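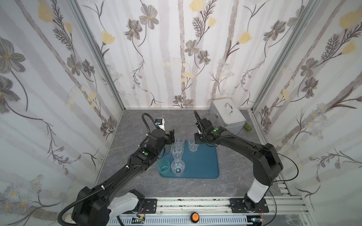
The Calside two-arm table cell with cups on the silicone mat

Calside two-arm table cell

Calside is a complete work cell for the bench. Two arms stand on one aluminium rail and share the same work surface, so that one can pick up while the other places, or both can handle things side by side. It is made by Dollatine in Dultby and is used for teaching, for trials of handling tasks and for the preparation of small production jobs.

You can see it at work on our open day, March 10, 2025. Please read the section "Visiting" further down before you travel.

What is in the cell

Both arms carry a parallel gripper. The left arm in our demonstration cell has a camera module on the wrist, and its cable hose is led along the arm and fastened with zip ties, which are easy to cut and replace when you want to change something. The arms are bolted to the rail by their base plates. The slots in the rail let you move a base plate sideways with a normal hex key, and after this you must run the calibration again. It takes 2 minutes for each arm.

The walls are fixed to upright aluminium posts. We deliver them plain white, but many customers put their own covering on. In the demonstration cell we have used wallpaper with flowers. It was chosen by Jamila Bandara, and visitors often ask where they can buy it. A patterned wall is also a useful test, for the camera software has to find the objects in front of a busy background.

The demonstration

We show the handling of drinking cups. Clear plastic cups are not easy for a camera, because the light goes through them and the ribbed part gives many small reflections. A tinted cup stands among them, so that you can compare. The cups are on a soft blue silicone mat on the marble-patterned table top.

Ovidiu Filip runs the demonstration and will gladly stop to answer questions. After the first round, visitors may place the cups on the mat themselves. You may also bring a cup from home, if it is not made of glass and not wider than 90 mm.

Technical data

Reach of each arm: 700 mm
Largest gripper opening: 90 mm
Number of arms: 2
Power consumption, both arms moving: 200 W
Mounting: slotted aluminium rail, front side of table
Walls: left, right and back; the front stays open

Not included: table, mat, cups, wall covering.

Options

The Barua software package lets you record a movement by hand and play it back at a lower speed. It can be ordered with the cell or later. For schools there is a longer rail, on which the arms can be set further apart. Please ask us about delivery time, as we make this rail only to order and our workshop is closed in August.

Visiting

The open day is free of charge, but the room is small and we ask you to write to Nusrat Sheikh beforehand with the number of persons. Groups are welcome in the morning. In the afternoon Arnout Hoekstra gives a short talk about grippers, and he will have some worn gripper fingers with him which can be passed round.

Please keep your hands outside the walls while the arms are moving. Long scarves and loose sleeves should be taken off or rolled up. There is parking behind the building, and the entrance is at the side.

Prices and orders: Torquil Sutherland, sales office, Dultby. We send a written offer on request.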